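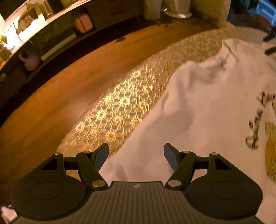 The Transfer List

The order came down at ten past four in the morning, and Gholamreza Alipour read it twice because the generator kept dimming the lamp. Six names. The men were to be at the airstrip before sunrise with their papers, their medicine if they had any, and nothing else.

He had run the records office at Taheri for 3 years. It was a school before that, and the office had been the room where the teachers drank tea. A chart of the human skeleton still hung behind the door. The prison held 198 men on the morning of the order, in classrooms with the windows bricked up, and every one of them had a brown folder in the metal cabinet by the wall.

He pulled the folders and laid them in a row on the desk. Five were fine. The sixth belonged to a man listed as Kianoush Shokri, and the photograph clipped inside it was of somebody else.

Alipour knew it was somebody else because he had taken most of the photographs himself. The man in this one had a broad face and a split eyebrow. Shokri was thin, about thirty, and had spent his first winter in the infirmary with a bad lung. They had talked a few times. Shokri had driven a bread van in Ukdale before the war, or so he said. All of them said something like that. Alipour had written it down with the rest.

He went to find the captain.

The captain was in the yard with two foreigners in plain jackets. Their trucks were already running. Past the wall there was a low sound from the north, one thud and then a long wait and then another. It had been going on since the evening before. Half of the guards had been sent up to the border in a bus, and the ones who were left were mostly boys and men with grandchildren.

"There's a problem with one of the files," Alipour said.

"Which one?"

"Shokri. The photograph is wrong."

The captain took the folder and tilted it toward the headlights. "So put the right one in."

"I don't know which part is wrong. If the photograph is right, then the name is wrong, and this is a different man. If the name is right, somebody swapped the picture."

One of the foreigners came over. She was a tall woman with gray hair tied back, and the guards called her Westbridge because that was the word stenciled on her bag. She spoke the language slowly and well.

"Who do you have in the room?" she asked.

"A man who answers to Shokri."

"Then that's who I'm taking. The list says Shokri."

"The list was made from the files," Alipour said.

She looked at the folder for a while. The interview notes were at the back, four sheets, and she read all of them standing up. They described a man who had kept a house in Hedinano where people were held in the cellar. They gave the names of two who had not come out. They did not mention bread, or a van, or a lung.

"Those aren't my notes," Alipour said. "The handwriting is my predecessor's. He left before I came."

"Where is he now?"

"Dead, I think. He went to the front."

The captain said they had forty minutes. He said that if the town fell there would be no door in this building that stayed shut, and then it would not matter who anybody was. He said it without raising his voice, and went off to see about the fuel.

Alipour took the key and walked down the corridor to room 5. A boy with a rifle opened the door for him. The men inside were awake. They had heard the trucks, and they had heard the other sound too, and some of them were sitting with their shoes on.

"Shokri," Alipour said.

The thin man stood up at once. He had his blanket folded over one arm.

"You can leave that."

"Where am I going?"

"Come outside a minute."

In the corridor Alipour held up the photograph. "Do you know him?"

Shokri looked at it under the bulb. "He was in the tent next to mine, at the first camp. Before they brought us here."

"What was his name?"

"He had a few. When they were counting us he asked me what mine was, and how to spell it." He coughed and wiped his mouth. "I thought he was being friendly."

"Is he in this building?"

Shokri did not answer. He looked back at the door of the room he had come out of, then at the floor. The boy with the rifle was looking at the floor as well.

"I have to sleep in there," Shokri said.

"Maybe you don't."

"If you take me, I go to a prison in another country under that man's file. If you leave me, I'm in there with him. What do you want me to say?"

Alipour had no answer to that. He told the boy to bring a lamp. Then he went back into the room and walked slowly along the wall, holding the light up to each face in turn. The men squinted and turned their heads. Near the far corner one of them had grown a beard up to his cheekbones, and he did not squint. Over his left eye there was a gap in the brow where no hair grew.

"Stand up, please," Alipour said.

The trucks left with six men. In the office Alipour took a fresh folder from the drawer and wrote the date on it, 19 October 2019, and under that the name Kianoush Shokri. He wrote "bread van, Ukdale" on the first line – then he stopped, because the thudding had stopped too, and he sat with the pen in his hand and listened for it to begin again.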